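Drunis @drunis · 2019-01-20

I spent a day at Bedgate watching people collect examples for a robot that is supposed to learn to sort electrical parts. Long thread. I went in doubtful and came out doubtful, but about different things.

Background first. Sisay is the learning system. Flostent is the outfit building it. Bedgate is where the arms are. The pitch is that you don't program the robot, you show it the job enough times and it picks up the pattern.

The number on the slide was 2000 demonstrations. I asked what counts as one. Three people gave me three answers. One said a full cycle, one said a single pick, one said "whatever is in a file."

That matters a lot! If a file is one pick, 2000 is a few days of work. If a file is a whole table cleared and set, it's a different project with a different budget.

The task sounds dull, and dull is good. Circuit boards and bits of wiring, trays, two arms. Boards are fairly easy. They're stiff, they have an outline, they stay where you leave them.

Wires are the reason I made the trip. A wire has no fixed shape. Pick up the same harness twice and you've picked up two different objects as far as a camera is concerned.

And then there's the shine. Everyone talks about the model, and I kept looking at the trays. Glossy yellow plastic under bright light gives you white patches with little detail in them. From the wrist camera you get this much to work with: 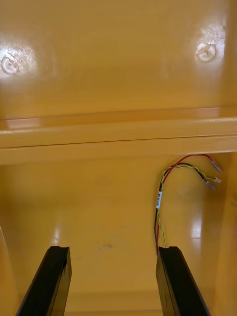
1. What the wrist camera knows

Red, black, and a yellow-and-green striped one, against a yellow wall. Go ahead and tell me where the stripe ends and the wall starts. I can do it because I've handled wire for years. The system gets pixels.

The terminals are worse. Small, pale, next to a lot of glare. If the job ever includes putting a terminal onto something, that's the part you need to see best and it's the part closest in brightness to a reflection.

I asked if they'd thought about matte trays. "We want it to be robust." Fine, but robust to what? If every example has the same yellow and the same lamps, you've taught it one kind of tray very well.

There's a label on the wire too. I couldn't read it at that size, so I wouldn't bet on the model reading it. Someone had it down as "available information." I'd cross that out.

2. The counting problem

Of the first 100 recordings in the set, 42 had been marked good. I asked who marked them and by what rule. The rule was a paragraph in a shared doc, last edited in November.

I'm not sneering at the 42. I was glad somebody was throwing things out. What bothers me is that the rest were kept under a different tag and nobody could tell me whether the tag was being respected in training.

Also, what does a "bad" one look like? A dropped wire and a second try is marked bad. I'd argue that's the most useful recording in the pile. A robot that has only ever seen clean picks has no idea what to do after a messy one.

3. Variety, or the lack of it

The layout is two yellow trays on each side and a steel one in the middle with a sheet of paper in it. I asked how often the layout changes. It changes "between batches." I asked how many batches. Eight so far.

So eight layouts. You can write 2000 on a slide, but if they come from eight arrangements, I'm going to read the smaller number first.

What does change every time is how the wires fall, and I'll give them credit there. Nobody tidies them. I looked over the table for a good while and I couldn't have drawn you the path of any one strand.

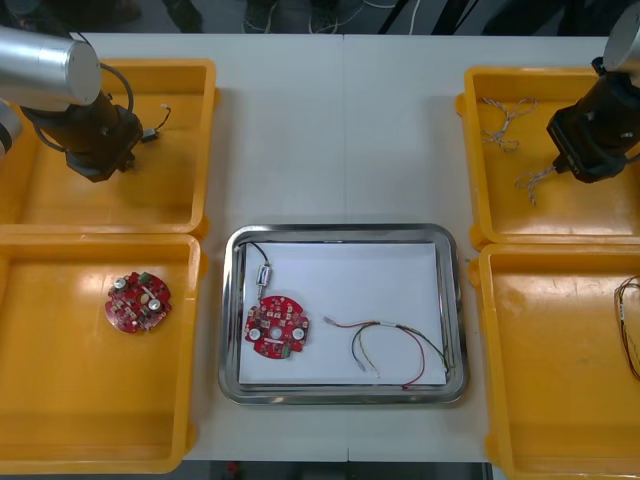

My other question was about the two arms. Do they need to work together, or is it two one-armed jobs sharing a table? From what I watched, mostly the second. That's a perfectly decent thing to collect, but call it that. "Bimanual" on a slide makes people imagine one hand holding while the other threads.

4. What would change my mind

Hold out a whole layout. Don't hold out random recordings from layouts it has already seen – hold out a layout, lock it away, test on it once. They said almost 8 in ten picks succeed. On what? On the trays it trained on.

Swap the tray color for a week. Any color that isn't also on a wire.

Write down what one demonstration is and make everybody use the same definition, including the person who makes the slides.

Keep the failures, and label where they went wrong. A time stamp and four words would do.

To be fair to Flostent, they let me ask all of this and didn't steer me away from the table. I've been on visits where I saw a video and a sandwich.

Would I put money on Sisay handling wiring in a real shop next year? No. Boards, maybe, if the boards keep looking like those boards.

Someone already replied asking if more data fixes it. More of the same, I doubt it. I'd take 100 recordings in a room with different light over another thousand in this one.

They've said I can come back when the next batch is done. I've asked for the held-out test in writing before I book anything.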